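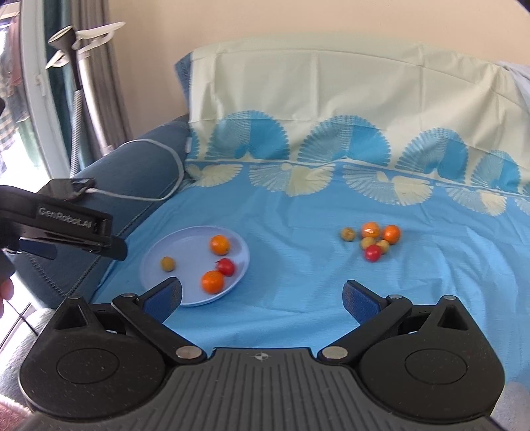

Rimora: a pile of household fruit notes, typed up

Hi! I'm Muammer Kahraman and I keep this dataset. It's 2,403 short notes on fruit that people bought, kept at home and then ate (or threw out), with what they paid, where it sat and how it was on the day they got to it. I started it in a paper notebook and it got out of hand.

Current version: 11 January 2021

What's in the folder

notes.csv has one row per note. shops.csv has one row per shop or market stall. storage.txt is my list of allowed words for where fruit was kept: counter, fridge, cellar, balcony, bag, other. Please don't add new ones without asking me, I spent a whole evening merging "fridge door" and "door of fridge" and I'm not doing it again.

The columns in notes.csv

id: just a number, no meaning, there are gaps where I deleted doubles.
fruit: common name, lower case, singular. Tomatoes count. I know. The folks who sent in notes kept them in the same bowl as the oranges, so in they went.
variety: often blank. If the sticker said "mandarin" and the person wrote "clementine" I went with the person.
shop: matches shops.csv. The names Gralov and Suwannarat come up the most, those are the two grocers near me, and yes, that skews everything.
price: per kilo where I could work it out, blank where I couldn't. Blank does NOT mean free. Free fruit (neighbors, trees, my aunt) has a zero.
days_kept: whole days from buying to eating. Same day is 0.
taste: 1 to 5, from the person who ate it.
comment: whatever they wrote. I fixed spelling only when I couldn't read it otherwise.
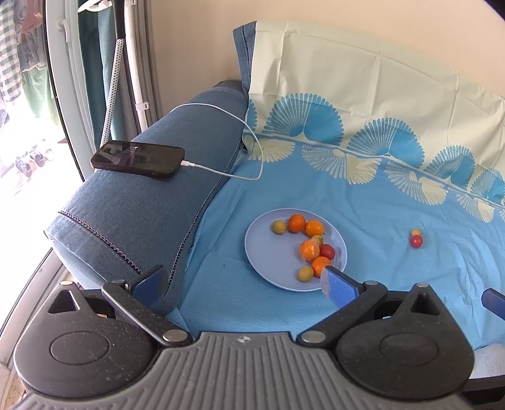 Taste scores are the weakest part of the whole thing. One household gives everything a 5 and another has never gone over 3, so if you compare people directly you'll mostly be measuring how cheerful they are. I'd compare within a household. There's a house column for that, it's a letter code and I don't keep the key in this folder.

Days kept is much better, but watch out for anything over 30. Most of those are apples and quinces from cellars and they're fine, but a few lemons are in there too and I have my doubts about them. I left them in with "check" at the start of the comment.

Reading it in

The file is comma separated, UTF-8, with quotes around the comments. If your spreadsheet turns "3-4" into a date, set the price column to text first. I used to clean everything with a little tool called Anance but the newer rows were done by hand, so you may find stray spaces at the ends of shop names. Trim them before you join the two tables or you'll lose 400 rows and wonder where they went (I did!).

Still to do

Pears are a mess, half of them have no variety.
The February notes from house F are still on paper.
Somebody wants a column for seeds and I haven't decided.

Using it

Go ahead, for anything you like. Put my name and Rimora somewhere if you publish it. If you find a mistake, send me the id and what you think it should say, and please send them in one batch if you've got a lot.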